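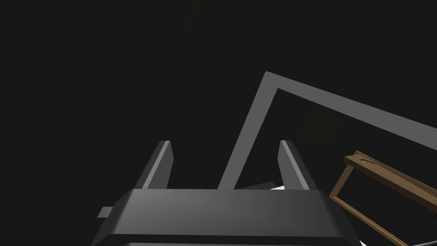
Dark therapy is a loose name for a group of practices in which a person spends a stretch of time, from a few hours to several weeks, in a room without light. Supporters credit it with better sleep, lower stress, sharper hearing, relief from depression and, in the bolder brochures, contact with a deeper self. The evidence for most of these claims is thin. It rests mainly on small studies without proper comparison groups and on the reports of people who paid to attend.

Name and scope

The term covers at least two things that have little to do with each other. In sleep medicine it refers to limiting evening and night light, sometimes with tinted glasses, as an add-on to ordinary treatment. In the wellness trade it means a dark retreat, where the guest lives in a sealed room and meals are passed in through a hatch. Promoters of the second tend to cite research on the first. A finding about dim light after dinner says very little about two weeks in a cellar.

History

Retreat centers commonly describe the practice as 3,000 years old. No source is given for the figure, and it seems to have been copied from one website to the next. Periods of seclusion in caves or closed rooms are well recorded in several religious traditions, but these were undertaken by trained members of an order, under supervision and for religious ends. The modern paid version is much younger and owes as much to sensory isolation research of the mid-20th century as to any monastery.

Claims and evidence

The claim heard most often is that long darkness floods the body with melatonin. Light at night does suppress melatonin, and removing it lets the normal nightly rise go ahead. It does not follow that staying in the dark all day keeps levels high. The body clock continues to run without light, and melatonin still falls during what the body takes to be daytime.

A second claim holds that after several days the brain begins to make its own psychedelic compounds. This has not been shown in people. Visual effects in darkness are real and common – colored patches, patterns, sometimes faces – but the visual system is known to produce such things when it gets no input, and no special chemistry is needed to explain them.

The study quoted most widely in retreat advertising is the Singhal survey, which collected answers from 247 former guests of centers in Arnivdale and Trendby. Of these, 68 percent said their sleep had improved. The survey was sent out by the centers themselves, guests who left early were not contacted, and sleep was not measured before or after. The authors called the result preliminary. The brochures leave that word out.

A smaller trial at Zitavthorpe compared guests in dark rooms with guests who stayed in lit rooms under the same rules: no phone, no work, regular meals. Both groups reported feeling calmer. The difference between them was too small to tell from chance, which suggests that much of the benefit may come from being left alone for a while.

Risks

Reported problems include anxiety, panic, confusion about time, falls, and low mood on leaving. People with a history of psychosis or bipolar disorder are usually advised to stay away from full darkness unless a doctor is involved. How often serious harm occurs is unknown. Centers are seldom required to keep records, and a guest who leaves on the second night may simply be listed as having finished a short stay.

Regulation

Few places treat dark retreats as health care. Most operate under the same rules as guesthouses, which deal with fire exits and food handling and have nothing to say about screening guests. Staff titles such as "darkness guide" have no legal meaning, and the courses leading to them are mostly sold by the retreats.

See also

Body clock
Light therapy
Melatonin
Sensory deprivation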